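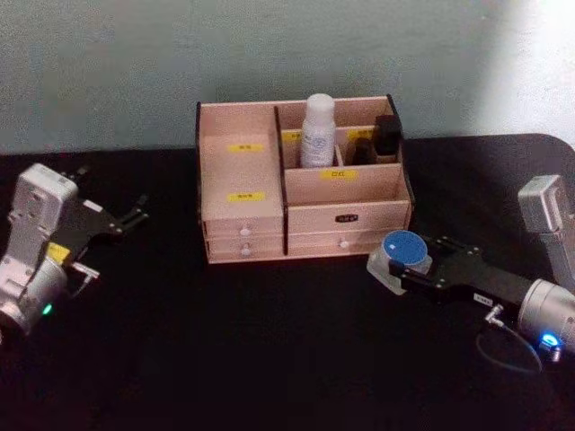

The little organizer at the back of the black table, with the bottles in

1 Jul 2019

Okay, a few of you asked how the desk organizer was coming along after I complained about my bottle situation all spring, so I'm going to do this as a thread and get it all out in one go. Get a drink, I'm not known for being quick.

It's the wooden one with the little drawers, a sort of pinky beige, and I paid $15 for it at Vermeulen, which I still think was a steal. I'd been circling a much bigger one from Arkadow and I'm so glad I waited, because the bigger one would have eaten half the table.

The tall open part is on the left with two small drawers under it, one on top of the other, and they have these round white knobs that I'm a bit in love with. I know, knobs! But I open those drawers far more often than I need to.

The right side steps down into smaller cubbies, so there's a low shelf in front and taller things can stand behind. White bottle in the middle, the two dark ones over to the right. I tried them the other way around first and kept knocking the short one when I reached for the tall one.

If you do nothing else, put the shorter bottle in front of the taller one. My mother told me this about kitchen cupboards when I was 12 and I have ignored it my entire adult life.

The yellow labels! I love them. Yes, they're small. Normunds Vanags from down the hall says labels on something this size are silly, and this is a man who has a label on his stapler.

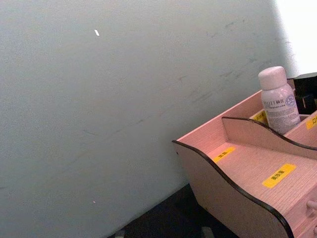
Tia Kershaw
Office manager, Sasby

I wanted you to see the side panel too, from up above, with that wavy top edge. It goes up at the back, dips, and comes up again toward the front, and there's a thin black trim that follows it the whole way along. It's the part that sold me in the shop, and you completely lose it when you only look at the thing from the front.

It also looks a lot pinker from there, doesn't it? Zedum sell a plain white one in a similar shape if pink wood isn't your thing, and I did go back and forth on it, but everything else in this office is gray or black and I wanted something cheerful to look at.

While we're on gray, please be kind about the scuffs. They're faint, and they bother me more than they should. I've had some luck at home with a damp cloth and a tiny bit of dish soap, so that's my plan before I go asking anybody for paint. If you have a better trick for a matte surface, tell me, I don't want to end up with a shiny patch.

Things I'd still like to sort out: a strip of felt or something under the base so I can slide it forward for dusting, and a proper home for pens. I'm tempted to give them the tall compartment. Normunds thinks they'll disappear down in there and for once he may have a point.

Someone asked about the wide drawer low on the right. I'm giving that one to sticky notes and the spare keys, and I'm going to try very hard not to let it become the drawer where takeout menus go. We had one of those in room 1110 and I think there were soy sauce packets in it older than my car.

And for whoever wanted to know if it comes flat: mine did, and putting it together was mostly a matter of being patient with the slots. Lay the drawer pieces out first, they look nearly the same and they are not the same. Ask me how I know.

I'll post again in October when we redo the supply shelves, and I'll let you know how the dish soap went well before that. Send me your own desk corners in the meantime, messy ones very welcome, I could look at other people's drawers all day long.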